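The Pad Rule

Sunee Hemmin had been writing the handling rules for Kaewsai since May, and she was stuck on rule 6.

The first five had gone quickly. Rule 1 said that the operator looks at the gripper before the shift and signs for it. Rule 2 said that two people have to agree before a recording is thrown out. Rules 3 through 5 covered the table, the lights and the order in which the objects came out of their bins. Everyone on the floor had read those and shrugged, and Sunee had taken the shrugging as a good sign.

Rule 6 was about the pads.

"A contact pad shall be replaced when it is worn," Ashwin Iyengar read off her screen. He had pulled a stool over without asking. "Worn how?"

"I'm getting to that."

"Because they're all worn. They're worn after the first hour."

"I know, Ashwin."

He ran the evening station, the one closest to the loading door, and he had put more hours on the hand-held grippers than anyone in the building. He also had a drawer full of old pads that he was supposed to have thrown away. Sunee had known about the drawer for weeks and had not written a rule against it.

She deleted "when it is worn" and typed "when the outer layer is broken." Then she sat with her hands in her lap.

"Better," he said. "What does broken mean?"

"Torn. Lifted. Anything you can catch with a fingernail."

"Write that, then."

She wrote it. It looked odd on the page, the fingernail, under a heading that said Scope and Application. The client would be reading this. The client was a company called Grekum, which built sorting lines, and which had sent over a sample standard from another supplier so Sunee could see what they liked. The sample was forty pages long and never mentioned a fingernail or any other part of a person.

She left it in.

The trouble with rule 6 had started with the batch for Jondiro. That was the name of the project, and nobody at Kaewsai had ever learned what it meant. Jondiro wanted 1000 recordings of soft things being picked up and set down. Cloths, sponges, stuffed toys, a rolled pair of socks. The work was simple and it went fast. By the end of the second week they had 886 that had passed review, and Sunee had already told Grekum when the rest would be in.

Then a reviewer sent one back with a note. The note said, "Right pad?" and nothing else.

Sunee had opened the recording and gone through it slowly. Then she had opened the one before it, and the one before that. The rubber had been coming away for a long time. In some of the recordings it was a nick. In the later ones it was strips. Every one of them had been checked, and every one had a signature next to it, and a good many of the signatures were Ashwin's.

She had not brought it up with him yet. She thought he probably knew.

"Can I say something about it?" he asked now.

"Go ahead."

"The sponge got picked up. Every time. I watched it get picked up. So when I look at the gripper, and I ask myself is this thing okay to use, I say yes, it picks up the sponge. That's what I was signing for."

"That isn't what the sheet says."

"The sheet says 'Gripper in good condition.' I thought it was in good condition. It did the job."

She scrolled up to rule 1 and looked at it. The operator looks at the gripper before the shift and signs for it. She had been proud of that sentence. It was short and it had a person in it. But it didn't say what the person should be looking for, and it didn't say what the signature was worth.

"You could have asked me," she said.

"You could have asked me, too. Before you wrote it."

He didn't say it in a mean way. He got up and got himself some coffee from the machine by the stairs, and he brought one back for her with the wrong amount of milk, and she drank it.

At her last job, at a place called Skarnia, Sunee had worked under a manager who believed that a rule should be written so that a stranger could follow it at three in the morning. He used to hand her drafts to the night cleaners and have them read the steps aloud. If they stopped anywhere, she had to fix that line. She had hated it. She had been young and had a degree, and she didn't like standing in a hallway while a man with a floor polisher told her that "periodically" didn't mean anything.

She printed rules 1 and 6 on one sheet and handed it to Ashwin.

"Read it to me," she said. "Out loud. Stop when you don't know what to do."

He stopped eleven words in.

They worked at it until the day crew had gone home. It was slow. Ashwin wanted the rule to say who decides, and Sunee wanted it to say what they decide on, and for a while they were having two different arguments at the same table. He thought an operator should be able to change a pad in the middle of a session without calling anyone. She thought that would leave them with half a session on one pad and half on another, and no record of which was which.

"So write it down," he said. "We write down everything else. Put a line on the sheet. Pad changed, time, initials."

"And the recordings before the change?"

"Those stay. Somebody marks them."

"Marks them as what?"

He didn't have an answer for that one and neither did she. They went over to the evening station to think about it. The monitor there still had one of the sponge recordings up, stopped at the moment before the fingers closed.

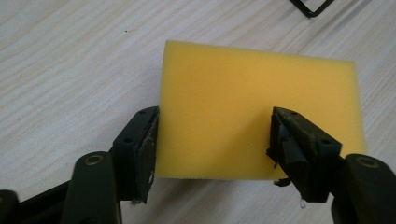 Ashwin leaned on the back of the chair for a long time.

"That's mine," he said finally. "I did that one."

"I know."

"I don't remember it looking like that." He rubbed his jaw. "You hold it every day and you're looking at the sponge. You're looking at whether you're lined up. You're not looking at the rubber."

"Would you sign for it now?"

"No."

"Would you throw it out?"

He took longer over that. "No," he said. "I wouldn't throw it out, either. It's a real pickup with a bad pad. If somebody wants to know what a pickup looks like with a bad pad, there it is. But they ought to know that's what they're getting. You can't hand it over in the same box as the good ones and keep quiet."

Sunee went back to her desk and typed that in, more or less. She took out "the same box" and put "the same set." She made it rule 7, so that the pad rule could stay short, and she gave it the heading Recordings Made With Worn Parts. It said that such a recording is kept, that it is labeled, and that the label goes with it wherever it goes. It said the client is told how many there are before delivery. She read it aloud to Ashwin and he didn't stop her.

Rule 1 took the longest. When they were done with it, it said:

Before each session, turn the gripper over and look at both pads in good light. Run a fingernail along the edge of each one. If the fingernail catches, change the pad and write the time and your initials on the sheet. If you are not sure, change the pad. Your signature means that you did this. It does not mean that the gripper works.

"Grekum's going to ask about the last part," Ashwin said.

"Let them ask."

"What about my drawer?"

She looked at him.

"The old pads," he said. "I could pick out a few. One that's fine, one that's close, one that's gone. Screw them to a board and hang it up by the station. Then you don't have to argue over what torn means. You hold yours up next to the board."

She thought it was the best idea either of them had come up with that day, and she was a little annoyed that it wasn't hers. She added a line for it under rule 6 and left the wording for the morning.

There was still the letter to write. She had put it off, and she put it off a bit longer by fixing the page numbers. Then she opened a new message to Grekum and told them that the Jondiro set would be late. She told them why. She said that roughly a third of the recordings that had passed would be reviewed again for the state of the pads, that none would be removed without their say, and that the new handling rules were attached and would be used from the next session on. She said the fault was in the rule as first written. She thought about whether that was entirely true -- there had been a signature on every sheet, after all -- and decided it was true enough to send under her own name.

She dated the rules 2 August 2021 and put two names on the front page. Ashwin's came second. He noticed it on his way out, with his jacket half on.

"I don't write rules," he said.

"You wrote that one."

He read the front page again, and then he took his jacket off and went to get a screwdriver and the key to his drawer.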